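Bollelik Hand-Held Gripper, Two-Finger
Operating Practice and Station Requirements
Skellonora Handling Tools
Revised Aug 6, 2023

Overview | Operating practice | Parts | Downloads | Contact

Scope

This page covers the use of Bollelik hand-held grippers by one or two operators at a table. It applies to recording manual handling tasks for later use in robot programs. It does not cover the same finger set mounted on a powered arm. For arm mounting, follow the arm maker's manual and the risk assessment for the cell.

"Must" marks a requirement. "Should" marks recommended practice. A site that departs from a "should" item must note the change in the session log.

Station

The table must be rigid and level, with a matte or satin top in a single color. Patterned tops should be covered. Both operators must be able to reach the work area without leaning on the table.

Chairs must be pushed back or turned so that the grip and the wrist have a free path on the operator's side. A chair back close to the table edge is the most common point of contact reported to our service desk.

Open offices are acceptable. The operators must tell people at nearby desks that recording is in progress, and site privacy rules apply to anyone who may appear in the background. Where those rules call for blurring, it must be done before files leave the site.

Window light should come from one side only. Ceiling lights may stay on. Note their state in the log and do not change it during a session.

Operators

Each operator must finish the Wollari basic course (one half day) before recording unsupervised. Sleeves must be close-fitting or pushed above the wrist. Rings, watches and bracelets come off. Gloves are allowed if they fit closely and both hands have passed the grip check.

A session must not run longer than 35 minutes without a break. Change hands or change operators at the break if the task allows it.

Two operators at one table

One operator is named lead and starts and stops every recording. The second operator enters the work area only after the lead says "in" and leaves it on "out." Both words should be spoken aloud even when the task is familiar.

The two tools must not hold the same hard object unless the task sheet says so. With soft or thin material, both tools may hold it, but pull must be light enough that either operator can open the fingers without the material snapping back.

Reaching across the other operator's tool is not permitted.

Clear film and other shiny material

Clear film is allowed as a work item under the following conditions.

Film must be free of staples, adhesive and food residue.
Lay it flat on the table before the recording starts. Creases are acceptable.
Approach from an edge with the tips angled down. Do not drag the tips across the middle of the sheet.
Log the film as "clear, reflective" so that reviewers can filter for it.
Replace the sheet after 14 recordings, or sooner if it tears.

Bright patches on film are expected and are not grounds for rejecting a recording. Reject it if the edge being gripped can't be made out at the moment of contact.

Tips and finger housings

Check both tips before each session. They must sit level with each other when the tool is held upright. A tip that is split, loose or worn smooth must be replaced, and tips are always replaced as a pair. Wipe them with a dry lint-free cloth. Solvents void the warranty on the tip pads.

Housing slots must be kept clear. Do not put labels or tape over them.

Records

Keep one log line per recording: tool number, operator code, lead or second, work item, light state, result. Logs must be kept for at least 27 months. Some 31 fields are available in the Tierney log template, and the six listed are the minimum.

Stop conditions

Stop at once if the tools strike each other, if a tip comes off, if anyone other than the operators reaches over the table, or if either operator asks. Resume only after both tools have passed the tip check again.

Shared table, clear film
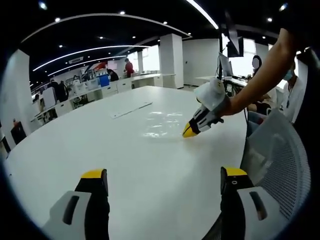 R. Maddern
Applications Engineer, Hand Tools, Skellonora

Edge approach on crumpled clear film, with the second operator's tip angled down at the edge of the sheet. The first operator's yellow tips are level, as required under "Tips and finger housings." For the task sheet covering film, ask for Bollelik Sheet F through the contact form and give the tool number.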